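Findbridge Releases Upkeep Guide for Two-Arm Table-Clearing Cell

ULULDALE, March. Findbridge has published the setup and upkeep routine for its table-clearing cell, a two-arm bench unit that sorts used tableware into a rack and scraps into separate containers. The guide is free to any site running the cell and replaces the notes that shipped with the first units.

The routine was written by service lead Haf Howells and technician Lộc La after 27 site visits. Most of the calls they answered came down to loose clamps, cable wear or grit on the finger pads.

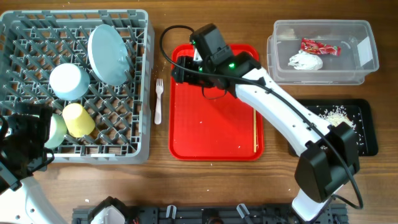
Setup starts at the mounting rail. Both arm bases are clamped to it before power is connected, and the clamp levers are checked again after the first hour of running. Cables are tied along the links with enough slack at the elbow for a full bend. A tie that is too tight there will wear through the jacket, and the guide asks for a hand check with the arm powered down.

The rack, tray and waste containers are set out next. Their positions are taught once and stored under the name of the site. If a rack is swapped for a different model, the positions have to be taught again, even when the outside size is the same.

"People were moving the rack an inch to wipe the table and then wondering why plates were catching," said Howells. "Put it back on its marks and run the short check. It saves a call to us."

The short check has 12 steps and can be run by one person. Each wrist camera looks at the rack, then the tray, then the waste side, and the controller compares what it sees with the stored view.

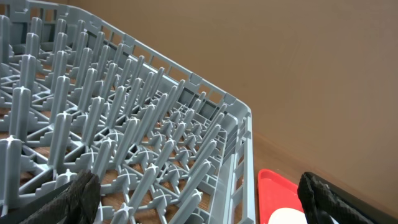

How often does the short check need to be run?
Once at the start of each shift, and again any time the rack or tray has been lifted off the table. Sites that run a single shift usually do it before 8 a.m.

Cleaning takes up the longest section of the guide. Finger pads are wiped with a damp cloth and left to dry before the arm is powered up. Rice and other small grains are the main trouble, as they lodge in the pad texture and make thin items slip. Loose grains on the table should be brushed away from the rail so they do not get under the clamps. 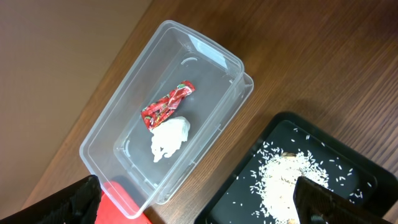

Pads are replaced in pairs, one arm at a time. Cledel, which supplies the pads, now ships them in a set with the four screws needed for each finger. After a change, the grip force has to be set again using the zeroing page on the controller.

Ánh Phùng, who manages the test kitchen at Hoàng, ran the draft routine for 104 shifts before it was released. "We changed one set of pads in that time and had one cable tie let go," said Phùng. "The rest was wiping down."

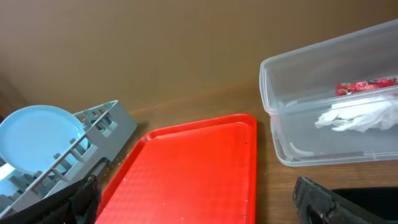

The tray between the rack and the clear container, seen from the wrist of the table-clearing cell.

The guide also covers camera lens cleaning, storage over a long shutdown and the order for restarting the two arms. Printed copies go out with new cells beginning Monday. Existing customers can ask their service contact for a copy.

Media contact: Vy Đỗ, Findbridge press office, Ululdale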